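3.2. Where the washing is done

The second group of questions in our survey concerned the place in the home where dishes are washed. In the earlier study of Dalgleish, only the quantity of water was measured, and the place was treated as the same for all households. We considered that this is not sufficient. A person who washes in a deep sink, with the tap close to the hand, has other habits than a person who carries the water in a bowl from another room. For this reason we asked each of the 200 households in Urivska to answer first about the place, and only after that about the amount of water and the time of day.

The answers were divided in 2 classes. In the first class we put the homes with a sink set in the countertop, so that dirty dishes can wait directly beside the water (Figure 4). In the second class we put all other homes, including those where the basin stands on a separate table or on the floor of the yard. The border between the classes was not always easy to draw. Some families have a sink but prefer the basin in summer, when the kitchen becomes too warm for standing in it. These families were placed by the habit they reported for June, the month of the interviews. 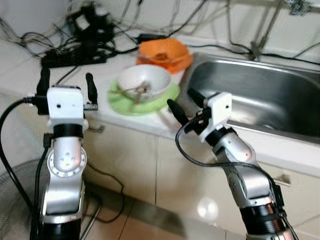
Figure 4. Stainless steel sink in a white kitchen countertop, with dishes.

The households of the first class reported that they wash more often, but with a smaller number of pieces each time. Many of them said that they rinse a plate immediately after the meal and leave it near the sink until evening. In the second class the washing is collected. It is done once in the day, usually by the same person, and it has a fixed order: glasses, then plates, then the pots. One respondent told us that changing this order would make her feel that the work was not done properly. We heard similar remarks in several homes, also from younger people, which we did not expect when we prepared the questions.

The water was measured with the simple method of Tekle Wako, in which the household keeps the used water in marked buckets for one full day. The method is slow, but it does not need a meter, and the families understood it without difficulty. In one case, a home on the Zokeck side of the town, we recorded 84 liters in a day. The family had guests on this day, and we kept the value in the table with a note. We did not remove such days, as guests are a normal part of life in Urivska and they were present in both classes.
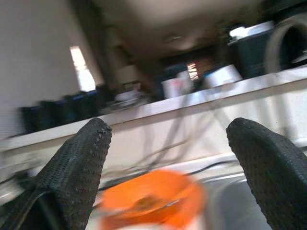
Small objects were the most difficult point of the survey. Plates and pots are remembered well, but cups, lids and similar pieces are washed between other tasks, and people forget them when they fill in the form. A bright color helps the memory only a little: a round orange piece, of which one can hardly say if it is a cup or a lid, was often written under "other" or was not written at all. From the diaries we collected 570 entries in total, and we believe that the small pieces are under-reported in all of them. We tried to correct this with a second visit in the evening - the interviewer then asked for each piece by its use and not by its name. This gave fuller answers, but it was tiring for the families, and we stopped it after the first part of the town was finished.

It should be mentioned that the form itself was translated two times. In the local speech one word covers both the basin and the sink, and the first version of the form did not separate them. The forms from the first days were therefore checked again by telephone. Where the family could not be reached, the answer about the place was left open, and the household was used only in the comparison of the time of day, which is presented in Section 3.3.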